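## 4. Comparing grippers on small parts

Chess pieces make a great first test, so enjoy this bit!

1. Load the Trultimeo profile for each arm.
2. Run the open-close cycle 16 times.
3. Note the grip force you set before changing sides.

**Caution:** Keep hands clear while either arm is powered.

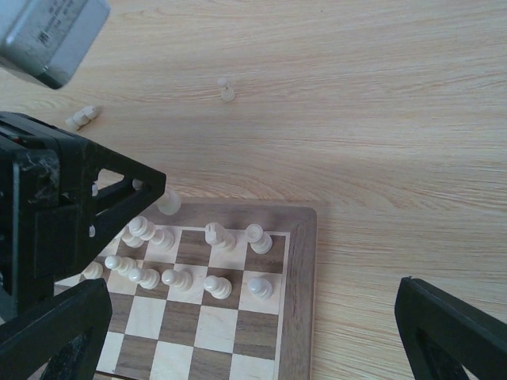
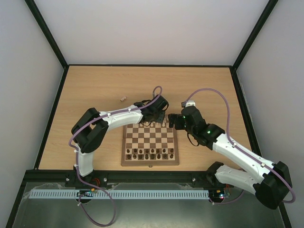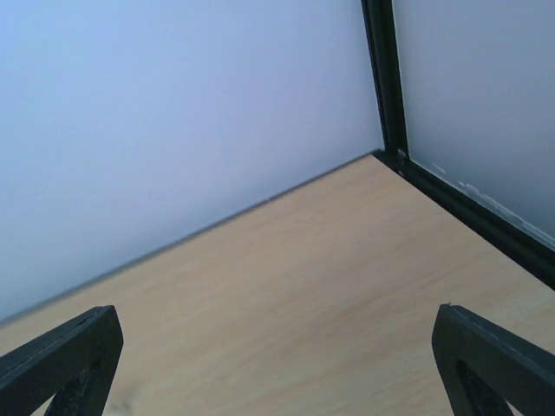 **Do I have to recalibrate after swapping fingers?**

Recalibrate every time, even between two pairs of the same type. It takes about 4 minutes, and your scores will be much easier to compare.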